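Stinard opens its doors in January, and we've rewired the lot

20 December 2019

Well, we got there! After 40 weeks of dust, tea and arguing over where the kettle should go, I'm very happy to tell you that Stinard, our shared workshop building, opens to its first makers in January. I'm Tolera Woldemariam, I run the place, and I've been asked to write something official. You're getting this instead.

If you've not come across us before, Stinard is the old joinery works behind the canal car park. It stood shut for years. We took on the lease last winter with a plan to turn it into 20 small workshops for people who make things for a living (potters, upholsterers, a chap who mends accordions) and who can't afford the rents in town. There's a shared yard, a loading bay you can get a proper van into, and a kitchen with a table long enough for everyone to moan at together.

Most of the money has gone on things you'll never notice, and the biggest of those is the electrics. When we first got the keys there were fuse boards in three different corners and extension leads running under the doors. One of the sockets upstairs was live with the power off, or so we thought, until Edesard came in and found a second supply that wasn't on any of our drawings. I went home and had a lie down after that.

Edesard have done the whole job for us, start to finish: 675 metres of new cable, almost 300 new sockets and lights, and a proper control cabinet in the old timber store. Eltel supplied the trunking and the fittings and were very patient with me when I changed my mind about the yard lights (twice, sorry). Gautam, our architects, found a way to get it all in without knocking through the nice brick wall, and I'm still grateful for that because I love that wall.

I had no idea I could get so excited about a cabinet. I used to think of them as grey boxes you weren't allowed to lean on. Then Edesard opened the doors and talked me through it, and I must have stood there for half an hour asking daft questions. What's the big red handle for? (It's on the main breaker, so it's the one that turns things off.) Why are there coloured stickers along the top? (They mark the phases, yellow, green and red, and the cables carry on in the same colours below the breaker so you can follow them down.) I now explain this to anyone who comes round for a tour, whether they've asked or not.

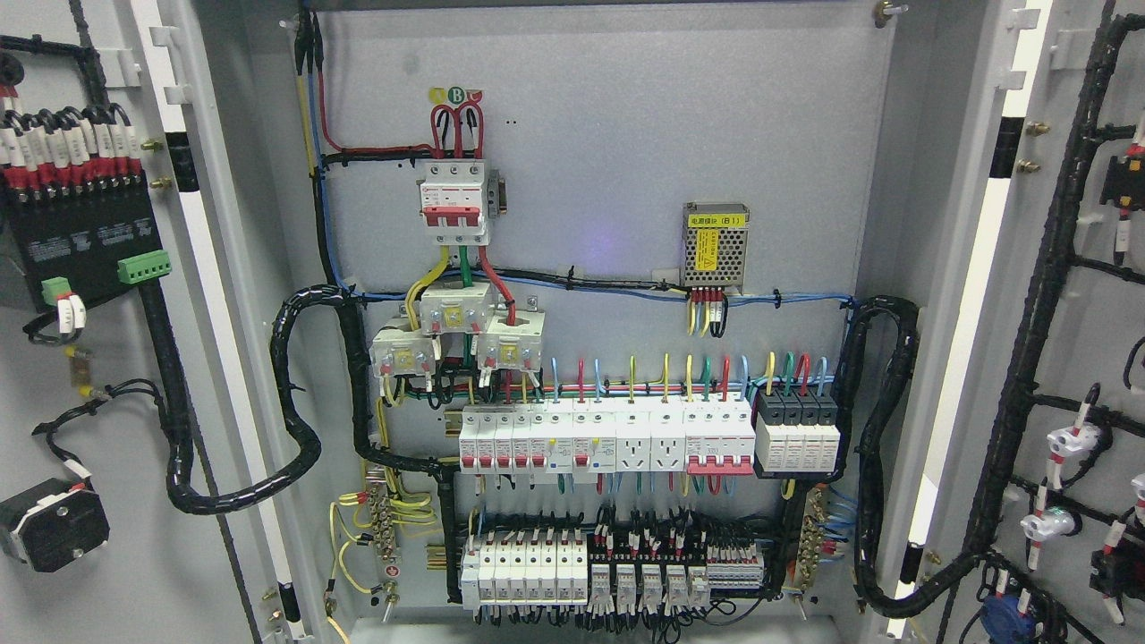
The bit that really matters to our makers is the metering. Those white current transformers under the breaker measure what's being drawn, and we'll be putting the building's figures up in the kitchen every month. Each workshop then has its own meter on top of that, so if you run a sewing machine and a radio you won't be paying for next door's kiln. Our old place split the bill evenly and it caused more rows than the parking ever did!

Rents include heating in the shared areas, use of the loading bay and a locked store for materials. Electricity is charged at what it costs us. You can come and go at any hour, though we do ask for no sawing late at night, as there are flats across the water and they've been lovely about the noise so far.

A few of the upstairs workshops are still free, including a corner one with north light that would suit a painter or a bookbinder. If you fancy a look, ring the Stinard office or just knock on the yard door and ask for Tolera. Wear old shoes, the yard gets its tarmac last.

Notes for editors: Stinard is a shared workshop building for small makers. Electrical work by Edesard, fittings supplied by Eltel, architects Gautam. Tolera Woldemariam is available for interviews and will happily show reporters round, cabinet included.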